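4.2 Changes in Sorting Work

At the Plisholm packing site, 17 sorters moved from handling fruit to supervising the arm. Each new task was first rehearsed in simulation, with fruit and a plate on a table, before the Andis line was changed over.

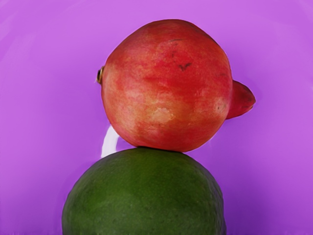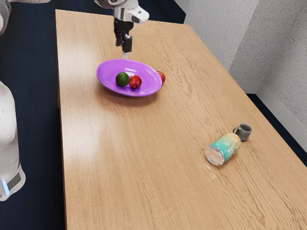

Figure 3. Simulated fruit-handling task: wrist-level detail and workspace.

Sorters reported less strain in the hands but longer periods of watching - a change that many found tiring by the end of a shift. Of 217 requests for help logged in February, 131 came from the arm stopping over bruised or marked fruit.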